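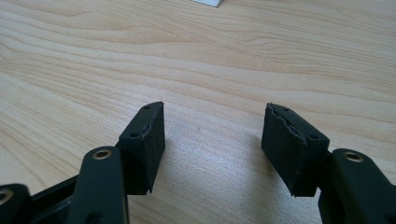 Pad delamination is a wear fault of two-finger robot grippers and hand-held gripper tools in which the soft gripping layer comes away from the hard block behind it. It is also called pad peel, lip tear or, in some shops, "dog ear". It usually starts along the upper inner edge of the pad, the part that meets an object first, and works down the face from there. Both fingers tend to go at about the same rate, with a ragged gray lip lifting on the left pad and a matching jagged one on the right, while the arms and the brass-colored rings set into their ends can look fine. The fault is minor in cost but has been behind a number of dropped loads, bad position readings and at least one hand injury (see Trerness incident).

Contents
1 Causes
2 Effects
3 Detection
4 Trerness incident
5 Repair
6 Naming
7 See also

Causes

Most pads are a thin sheet of foam or rubber glued to a printed or molded backing. The glue line is the weak spot. Side loads at the edge pull the sheet away a little at a time. Common sources of side load: pushing the tips along a table to get under a flat item, twisting a held part, closing on a sharp corner, closing the fingers hard on nothing so the pads scrub against each other.

Oil and cleaning wipes also play a part. Alcohol wipes are fine on most glues if left to dry, less fine when the gripper goes straight back to work. Heat from a nearby lamp or motor softens some glues. Old stock is a frequent cause too, pads kept past their shelf date come off in sheets instead of tearing.

Pads cut with a knife are reported to peel sooner than die-cut ones, the cut edge being rougher. Not well tested.

Effects

A lifted edge changes where contact happens. Small parts sit on the flap and roll out. Thin parts, such as cards or washers, slide in behind it and stay there after the fingers open, so the machine believes it has let go. Grip force readings go low, then jump when the flap folds over.

In hand-held tools used to record motions for later playback on an arm, the effect is harder to spot. The person holding the tool corrects for the bad pad without noticing, squeezing longer or tilting the wrist. The arm then copies the squeeze and the tilt with good pads fitted. Crushed cups are the usual result.

Loose bits of pad are a contamination risk in food and lab work.

Detection

By eye, fingers open, under a strong light from one side. Torn foam shows up lighter than the sound surface. Check the inner edges, then the lower corners. A fingernail or plastic card run up the face will catch on a lift too small to see. Black pads on black backing are hard to judge in a dim cell and several written procedures now ask for the tool to be taken to a bench.

Cycle counts are used as a backup. The Okbridge maintenance sheet calls for a look every 300 closings and a pad change at the first lift longer than the pad is thick. Other shops go by shift. Software checks based on grip force exist but miss early peel, as the reading stays normal untill the flap is big enough to fold.

Trerness incident

The best documented case took place at the Trerness packing site in July. A cell was moving glass jars from a tray to a belt. Pads on both fingers had begun to peel along the inner edge and had been noted on the shift log, twice, with no change ordered. A jar slipped, broke on the belt guide, and the cell stopped on a grip fault. A worker cleared the fault from the panel and reached in for the glass. The arm restarted with the guard open and closed on her hand. Cuts to two fingers, no break.

The report, written by Tegwen Foulkes and released January 7, 2025, put the restart down to a bypassed guard switch and the dropped jar down to the pads. It found 28 grip faults logged on the same cell in the week before, all cleared from the panel. Of 34 pads pulled from the site's other cells and its spares, most showed some lift. Main findings: the log had no field for who acts on a wear note; a grip fault could be reset without opening the cell properly; spare pads were kept in a drawer over a heater.

The site later set a limit of one panel reset per shift before a hands-on check, with the power locked off.

Repair

Regluing is common and mostly does not last. The torn layer has stretched and no longer lies flat. Trimming the flap with scissors is worse, it leaves a step. Standard practice is to replace both pads together, even where one looks good, so that the faces match in thickness and grip.

Old glue is scraped off with a plastic blade and the backing wiped and dried. New pad pressed on, clamped 60 minutes, longer if the room is cold. Zero position of the fingers should be set again afterwards, a step thats often skipped. Jedmont sells a screw-on pad block that avoids gluing at the bench. Yoo makes a wraparound pad with its edge folded over the top of the block, out of the line of contact.

Naming

"Delamination" is strictly the splitting of layers. Where the foam itself rips and the glue holds, the right word is tear-out. Logs rarely keep the two apart, and many worn pads show both.

See also

Grip fault
Guard switch
Lockout
Finger backlash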